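How I wash dark and bright clothes without ruining them

Posted 21/11/2022

I have turned a lot of nice things grey over the years. A navy jumper went first, then a black T-shirt I really loved, and in October I managed to put pink patches on a set of pillowcases with one red top (one!). So I finally sat down and worked out a routine, and I've stuck to it for long enough now that I'm happy to pass it on.

First job, sorting. I used to do whites and everything else, which is a bit rough and ready. Now I do 4 piles: whites, pale colours, darks, and what I call the shouters, meaning reds, oranges and anything with a dye that looks as if it wants to escape. If you live alone like me you'll never fill a machine with shouters, so they can go in with the blacks once they've been through a couple of washes on their own.

To find out whether something is ready to share, wet a hidden bit of the hem, press a white cloth on it and count to 100. Any colour on the cloth and it gets washed by itself again. My friend Liam Ó Riain swears by a bowl of vinegar for this and I've tried it, but all I got was a smelly top.

Next, turn everything inside out. Do zips up, undo buttons, and go through the pockets properly, including that silly tiny one on jeans. I also have a look at the care label while I'm there. If the washing instructions have faded away I go for 30 degrees and a gentle spin and hope for the best.

Then the basket. I carry the load over and put it down right by the machine, under the door, so that anything I drop lands back in with the rest. Mine is a cheap one from Gikdale and the handles went after a year, but the low sides are lovely for this. Pick up one thing at a time and give it a shake before it goes in! It takes an extra minute and you don't get a sleeve knotted round everything else, or a sock balled up inside a leg.

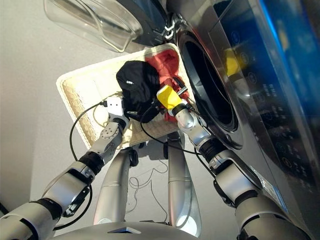
Don't stuff the drum. You want to be able to get your hand in flat on top of the clothes, and if you can't, take something out. For a small dark load I use half a cap of liquid, the Tolach one for darks if it's on offer, and no softener at all. Softener made my black leggings go sort of waxy and I've never gone back to it.

Short cycle, cold or 30, low spin. Mine takes about 40 minutes. Get the clothes out as soon as it finishes, because creases in black cotton are a pain to iron and the iron leaves shiny marks (if you must, iron on the inside). I hang darks inside out as well, and away from the window, as my black jeans faded down one leg last summer from being left on the sunny side of the airer.

Last thing, leave the door open for a couple of hours afterwards and wipe round the rubber seal with an old flannel. I'll do a separate post on cleaning the drawer, as mine was absolutely disgusting and I took it to bits last week.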